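Flotivov erprobt neues Kathodenmaterial ohne Kobalt

Sisbridge. Der Batterieentwickler Flotivov hat im Juli erste Ergebnisse zu einem manganreichen Kathodenmaterial für Lithium-Ionen-Zellen vorgelegt. Das Pulver mit der internen Bezeichnung Ragab kommt ohne Kobalt aus und enthält deutlich weniger Nickel als die bisher im Haus verwendeten Schichtoxide.

In Knopfzellen hielt das Material nach Angaben des Unternehmens 792 Zyklen durch, bevor die Kapazität unter die Marke von 80 Prozent fiel. Angestrebt werden 3.000 Zyklen. Gemessen wurde bei Raumtemperatur; bei 60 Grad Celsius altern die Zellen noch erheblich schneller. Als Ursache gilt Mangan, das sich aus der Kathode löst und auf der Anode ablagert. Eine dünne Oxidbeschichtung der Partikel soll den Effekt bremsen, verteuert aber die Herstellung.

Der zweite Schwachpunkt ist der Spannungsabfall über die Lebensdauer. Er erschwert es der Steuerelektronik, den Ladezustand richtig zu bestimmen. Flotivov arbeitet hier mit dem Softwarehaus Flitness zusammen, das ein angepasstes Rechenmodell liefert.

In etwa drei Monaten sollen am Standort Sisbridge die ersten Pouchzellen gebaut werden. Angaben zu Kosten und möglichen Abnehmern machte das Unternehmen nicht. Ein Bericht mit den vollständigen Messreihen ist angekündigt.

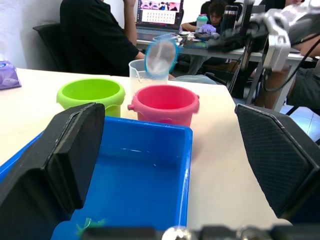
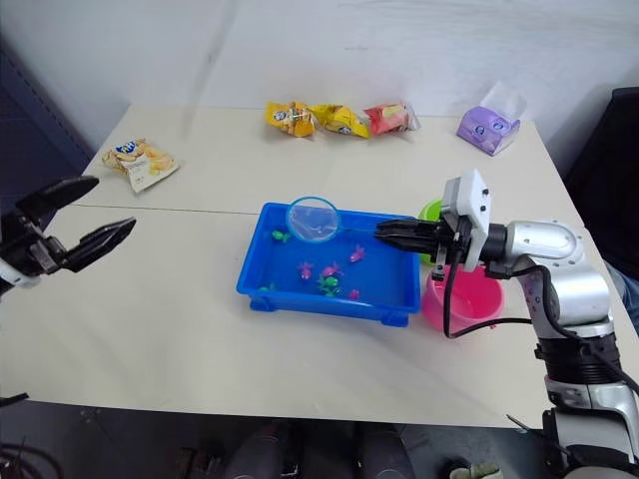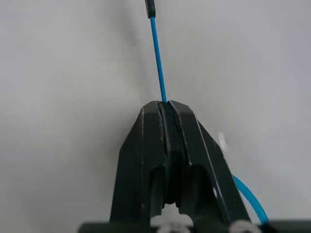 Erstes Bild: blauer Kunststoffbehälter, dahinter kleine Eimer. Mitte: Spielzeugfische und Kescher. Letztes Bild: Greifer.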